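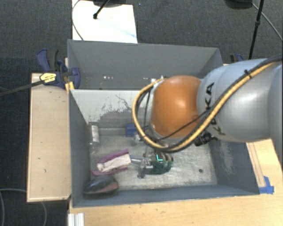 This site uses cookies to remember your login and to count visits. Accept / Manage settings

Workshop Notebook > Bench and Equipment > Planning

August, posted 4:40 p.m., by the bench lead

Equipment request for next year is due before the end of the month, so I am writing down what I think while I still think it. Last year I did this from memory the night before and we ended up with a very good label printer and no spare gripper fingers.

The ceiling this time is 2,000 for anything we can buy without a second signature. Over that it goes into the Stadley round, where requests go to be admired. I would like to keep as much as possible under the line and put exactly one big thing over it.

The one big thing. I keep going back and forth between a second gripper and a proper bin station. The arm itself is fine. The KUKA will outlive my patience and probably the building lease. What it reaches into is another matter. Two gray bins, bar clamps where they meet, wood under and beside them, blue tape. It was put up as a stopgap and has since acquired seniority.

Arguments for the bin station:

- Every time a bin gets bumped we redo the offsets. I went back through this notebook and logged 743 minutes on that since spring, which is a lot of minutes to spend telling a robot where a box is.
- The bin walls are wearing. Coating is going on the rear slope and there's a scraped patch on the right wall. The floor is all scuffs. Cosmetic for us, less so for the depth camera, which treats a shiny scratch as a personal message.
- Clamps are needed on the other bench. I have been asked for them back twice, the second time in writing.

Arguments for the second gripper:

- If the one we have dies, the whole project stops. Lead time I was quoted is 40 working days, and I don't believe it either.
- Everyone wants it, so it would be popular, and I have so few chances.

Went for the bin station as the big item. The gripper gets a spares kit under the line (fingers, pads, one seal set) and we all drive carefully.

Quotes so far. Hunusano sent a full drawing of a steel frame with drop-in bins and locating pins, very handsome, also with a drip tray I didn't ask for and a line called "integration support" that costs more than the frame. I asked what it covered. The reply had the word "journey" in it. Have asked for a price without the journey.

Pap will do a plain aluminum profile frame, bolt-together, no drawing, just a parts list and a cheerful note. Cheaper by a good way. We would have to make the locating pins ourselves. I think we can do that. Past entries in this notebook suggest we'll do it twice.

Skatdale only do bins. Their bins are nice though: flat floor, matte finish, replaceable liner. I'd take Pap's frame with Skatdale bins in it if the lip width matches. Need to measure the lip with the calipers. The tape measure gave me two answers this morning, and both were mine.

Small stuff, under the line:

Cable dressing. The yellow cable down the arm does a big loop around the orange joint and I've never liked it. It has room, and it's been fine, but it sits between the overhead view and the gripper at half the poses we care about. A short umbilical guide with a couple of pivoting clips would pull it in. Cheap. Put it first so that it doesn't get traded away for something with a screen.

Object set. The current collection is whatever was in drawers. There's a black thing like a computer mouse, a little blue block, the purple and off-white one that goes in at an angle and won't be picked from that angle, and the green ridged one that everybody uses for demos. If we want numbers anyone can compare with ours we need a bought set, with duplicates. Budget for 30 items and a box with a lid. Keep the old ones too. They're harder than anything sold for the purpose.

Bin liners. If Skatdale, order spares with the bins. If not, try a sheet of matte gray rubber cut to fit before spending money.

Floor cable covers. The cables on the carpet are nearly the same color as the carpet. I know where they are, which is worth nothing to visitors. Two lengths of cover, dark, with a bright edge.

Tape. Yes, more tape. Leaving it on the list for the sake of realism.

Things I took off: second monitor, the nice stools, a cart. The cart may come back if Stadley has money left over in spring, as it did once, and it was gone by lunch.

Still to do:

Measure bin lip, both bins, all four sides.
Ask Pap if the frame can bolt to the floor plate or has to stand free.
Get the spares kit price in writing, including freight. The freight on the last one was almost the price of the part.
Check if liners count as consumables. If they do they come out of a different pot and I can have the guide clips and the covers without any arithmetic.
Find out who has the calipers.

Later, same afternoon: calipers were in my coat. Front bin lip is not the same width on the left as on the right. Have emailed Skatdale to ask about tolerance and will hold the form until they answer.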